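Ticket 700: marks on bathroom basin
Opened Sunday, January 21, 2018 by Fidelina Nina

Hi all, me again! The white basin in the Rindum bathroom still has dark specks and I'm fed up with them. I've got a navy cloth on the job, no spray so far.

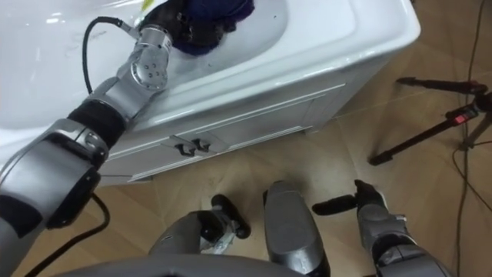
I did try washing-up liquid back in August (a squirt of it, nothing fancy) and the rim came up lovely, but the bowl is a pain.

Squiggly streaks by the drain are the worst bit. Would cream cleaner scratch the glaze? 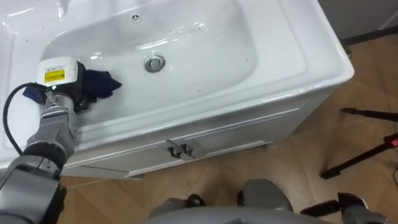
Segundo Ospina: Not if you go gently. Put a bit on the cloth, leave it 8 minutes, then rinse.

Ooh, will do. And the stopper, does it lift out?

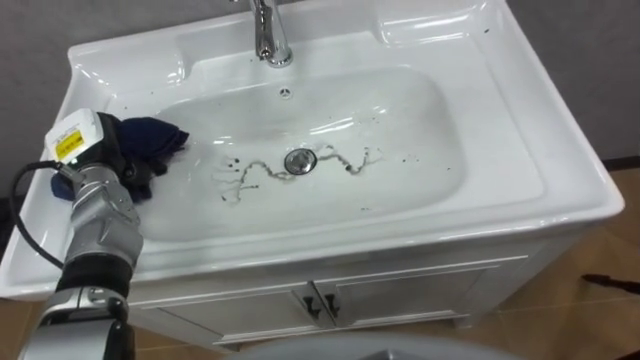 Segundo Ospina: Ours at Jultden just pulls up. Try that before you go buying tools.

Right, cream cleaner is on the list, the 300 ml bottle. Leaving this open till I've had a go at it! 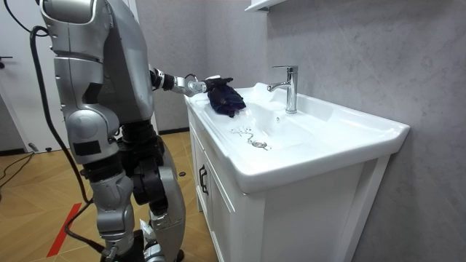 Also need a new cloth, mine's had it.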